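Ticket: Choir library search drops accented titles, then drops everything
Opened by Etenesh Abdella, August

Hi all! First off, I love the new catalog. Being able to look up a piece from my phone while standing in the music store is the best thing that has happened to the Brurham choir library in years. But I've hit something strange. When I search for any title with an accent in it, I get zero results. "Élégie" gives nothing. "Elegie" gives nothing. If I scroll through the full list by hand, it's right there, four copies, good condition.

I'm on the old laptop in the rehearsal room, Osier version, whatever is in the Start menu. Meron tried it on her phone and got the same thing.

Steps I took:
1. Logged in as librarian
2. Typed the title in the top search box
3. Got "No pieces found"
4. Cleared the box, scrolled to E, found it

Etenesh

Reply, Shafiq Thambiah, 9:40 am

Great report, thank you! I can reproduce it. The catalog has 2,823 entries and I get the same blank result for every accented title I've tried, so it isn't your laptop.

My first guess is the import. The old spreadsheet came out of Verkier, and Verkier likes to save an accented letter as two characters (a plain e, then a floating accent). Osier's search expects one. They look identical on screen and the search box treats them as strangers. I ran into this at my last job with a list of street names and it took me a week, so I'm weirdly happy to see it again.

I'm going to rebuild the index with the letters merged. Should be done by lunch.

Reply, Shafiq Thambiah, 12:15 pm

Rebuild finished, and now the search returns nothing for anything. "Ave" gives nothing. "Messiah" gives nothing. Sorry! Please don't enter new pieces until I say so.

Log says:
index build started
read 2,000 rows
index build ended, status OK

So it read 2,000 rows out of 2,823, decided that was plenty, and reported OK. I love that it said OK.

Ibsa and I are both in the back office for the afternoon. The plan is to go through the import one stage at a time.

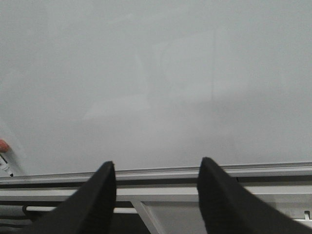
Whiteboard in the back office.

Reply, Ibsa Lencho, 2:05 pm

Okay, this one is fun. There are two separate problems.

Problem A is the accents, exactly as Shafiq said. I pulled 100 titles at random, ran the merge on them by hand, and every accented one in the batch became searchable from both spellings. So the fix itself is good.

Problem B is a row limit in the Demissie connector, the piece that hands rows from the database to the indexer. It stops at 2,000 unless you tell it otherwise. The first time we imported, back when Tiburcio set this up, he did it in chunks of 300, so we never got near the limit. Shafiq's rebuild asked for the whole thing in one go.

That explains the missing rows at the end of the alphabet. It doesn't explain why "Ave" is gone too. My suspicion is that the indexer writes to a temp folder and only swaps it in when the count matches. The count didn't match, so we're searching an empty folder.

Tiburcio, does that sound right?

Reply, Tiburcio Camacho, 2:30 pm

Yes! Exactly right, and well spotted. The swap check was my idea. I was nervous about half an index going live during concert season, and I forgot to make it complain out loud when it refuses. The old index should still be sitting in the folder called "previous." You can point the search at that for now and Etenesh will at least be back where she was this morning.

For the rebuild, go back to chunks of 300. It's slower, but I'd rather you did that today and we looked at the connector setting with fresh eyes. Also check the composer field! I think Verkier did the same thing to Dvořák and Fauré, and the composer field is indexed separately from the title.
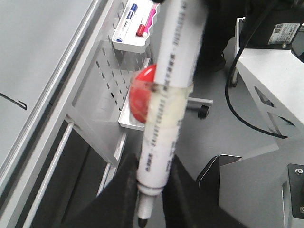 Workaround while the rebuild runs

1. Open Settings, then Search, then Index location.
2. Change "current" to "previous" and save.
3. Log out and back in. Closing the tab isn't enough.
4. Search for "Ave." You should get the Mozart and the Byrd near the top.
5. Accented titles still won't work at this stage. Use the browse list for those.

Reply, Meron Kahsay, 3:10 pm

Did this on my phone and on the front desk computer and both are back. I found the Byrd in two seconds! One note for step 3: on the phone, "log out" is hidden under the little person icon, and I had to turn the phone sideways to see it. Maybe a separate ticket?

Reply, Shafiq Thambiah, 4:50 pm

Rebuild done in chunks of 300. Log shows 2,823 rows read, count matches, swap completed. I merged the letters in title, composer and arranger. "Elegie" and "Élégie" both find the four copies. So does "élég," which makes me very pleased.

Index location is set back to "current." Please log out and in once more, everybody.
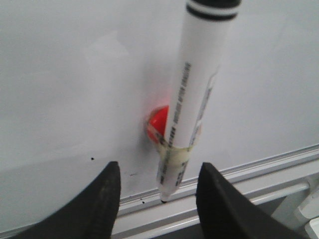

Ticket last updated: August, 5:25 pm, by Ibsa Lencho

Reply, Etenesh Abdella, 5:05 pm

It works!! I tried Fauré, Dvořák, and that Estonian piece with the õ in it that we all argue about. All there. I also found a set of carols filed under the arranger that I had been hunting for since spring, so that's a bonus. New pieces can go in again, yes?

Reply, Ibsa Lencho, 5:25 pm

Yes, go ahead and add them. Left to do:
- Demissie connector row limit, new ticket, mine
- Make the swap check show a warning when it refuses, Tiburcio
- Log out button on phones, Meron is writing it up
- Merge letters on new entries as they're typed, so pasting from Verkier doesn't bring this back, Shafiq

Status: resolved, keeping it open until the connector ticket has a number.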